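Workshop Tips: Sharing a Bench With a Robot Arm

by Elif Naz Oral

We put our first arm on the packing bench at Golent in April, and I have been collecting tips on the back of a delivery pad ever since. I love the thing! It took the dullest part of the day off our hands (moving small boxes from the tray to the outgoing mat, over and over) and gave us time for the repairs we used to push to the end of the shift. But a bench with an arm on it has to be kept differently from a bench with only people on it, so if your shop is getting one, borrow whatever you like from this page.

Give it a plain mat. Ours is one color, no grid and no logo, and it marks the only place finished work goes. Before, everybody had a private idea of where "done" was — mine was next to the tape gun — and half the arguments in the shop came from that. Now if it's on the mat, it's ready, and if it's off the mat, leave it alone.

Clear the bench before you start the program. Mugs, pencils, the roll of labels, your phone. We hung a narrow shelf at elbow height for all of it, and I wish we'd had that shelf ten years ago, robot or no robot.

Try a new layout on the screen first. Elif Naz Yaman, who sets up our jobs (yes, two Elif Naz's, the mail is a mess), builds every one as a simulation with colored cubes standing in for the real boxes. She lets us stand behind her and grumble, and the grumbling gets used. Moving a cube over on screen takes her a moment. Moving a bolted base takes an afternoon and the big wrench. 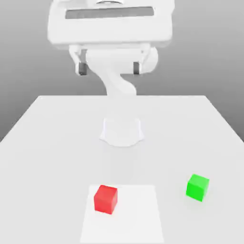
Practice layout on screen: red cube on the mat, green cube off to the right.

Pick colors you can call across a room. "Red's too close to the edge" is quicker than "the second one, no, your other left." We carried this over to the real bins with paint and tape, and new people learn the bench much faster.

Leave the fingers room. Boxes pushed up against each other are easy for your hand and awkward for a gripper. Set them down with a gap, and wipe the finger pads with a dry cloth at the end of the shift.

Write down every stop. We keep a notebook on a string with the job, what was on the bench and who was there. Yaman reads it over lunch and fixes things I'd never have thought to mention, like the tape tails that curl up under the boxes.

Rotate who runs it. This one matters most to me. For the first couple of weeks only one person knew the start-up, and the rest of us felt like visitors at our own bench. Now everybody takes a turn, everybody can stop it, and our oldest packer is teaching the newest one how to set up a tray. She used to go home with sore wrists. These days she does the fiddly orders, the glass and the odd shapes, and she's wonderful at it.

Keep one bench the old way, too. Rush orders and strange ones still go through by hand, and it's nice to have somewhere to put your mug.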